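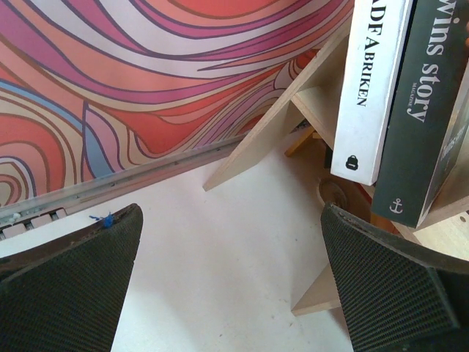 Spring cleaning of the club library starts in October, and we look for six more people. The books from the Lodhi shelf go first – they are the oldest, and many have dust on the upper edge. Please hold each book closed while you brush it.
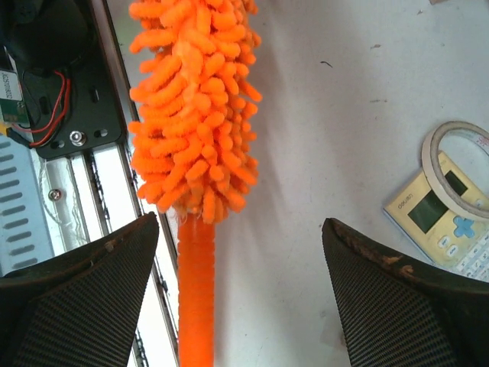

We work in groups of four, from 20 to 45 minutes, then we have tea. Returned books can stay in the box near the door until we finish.
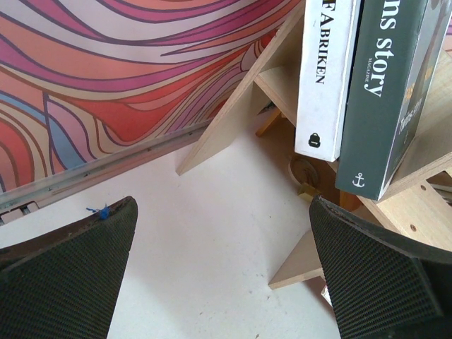
The new reading corner also needs a name and a color. Trudy Ruawai collects your ideas at the desk. My own vote goes to wavy stripes in pink, coral and pale blue, with thin purple lines between them. Plain beige also has its friends.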